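Section 4. Living with the Two-Arm Bench: Setup and Handover

Read this section before section 5, which covers teaching the arms a task. Most people read section 5 first and come back here with a screw in one hand and a question.

4.1 What changes at your desk

The Nollix bench takes over the small handling jobs: picking up, turning, passing across, setting down. It does not take over deciding whether the part was any good. That stays with you, along with the paperwork, which Drusus has so far declined to automate.

In the February trial Joyce Bakilana logged 580 handoffs and reported that her wrists felt better and her patience did not. Her main complaint was the waiting. You used to be the slow part of the job, and now you stand beside it. Plan something to do in the gaps, within reach of the stop button.

Job titles stay as they are. "Bench operator" now includes 12 hours of training, and Subira Khaemba keeps the sign-up sheet. Please write your name on it so that it can be read.

4.2 Before you power up

1. Check that the frame is clamped. Push on the top rail with the flat of your hand. If it moves, tighten both clamps and push again.

2. Follow each arm's cables from the base to the gripper. A loop above the joints is fine. A loop around a joint will be fine until about the third move.

3. Decide what belongs inside the frame. The arms treat everything in there as work. If you want your book back in the shape you left it, say so by moving it.

CAUTION: Loose screws and hex keys go on the desk behind the frame, well back from the edge. Do not park them on the rails.

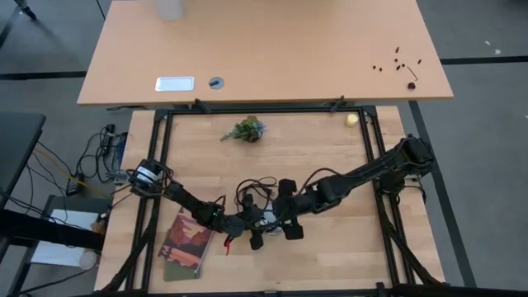

4. Set the practice object near the upper middle of the work area. A small artificial succulent does well: it has spiky leaves, it doesn't roll, and it can't be overwatered.

5. Clear the floor where you will be standing. Power and data cables run beside the table, and you will be looking at the grippers when you step on them.

6. Switch on the left arm, wait for its status light, then switch on the right. The order matters to the controller. Dennis Muli has asked it why and received a fault code.

4.3 First run

7. Keep both hands outside the frame. Leaning in "just to straighten it" counts as inside.

8. Select Slow on the Plekik panel. Slow is very slow. Leave it there for the first 20 cycles, even if visitors are watching — especially then.

9. Watch the point where the two grippers meet. If one arm hesitates, let it finish. If both hesitate, press Stop and start again from step 2.

NOTE: After a stop, the arms hold their position. They may look as if they are thinking about something. Do not pull on them.

4.4 Handing over to the next shift

10. Write down what the bench was doing, what it did instead, and which of the two you left it doing. "Acting up" is not an entry. Neither is "fine," which was the whole of the log for one week in the trial.

11. Return both arms to rest before switching off. An arm that loses power in midair will come down on whatever is under it.

12. Tell the next person out loud. Tove Kirkegaard's shift reads the log, but it reads it at the end.

If you think a job has been given to the arms that would be better done by hand, take it to Caroline Makori. She has moved two back already, including the label peeling, about which the less said the better. Spare clamps and gripper pads are ordered through Kuipers; allow 5 working days.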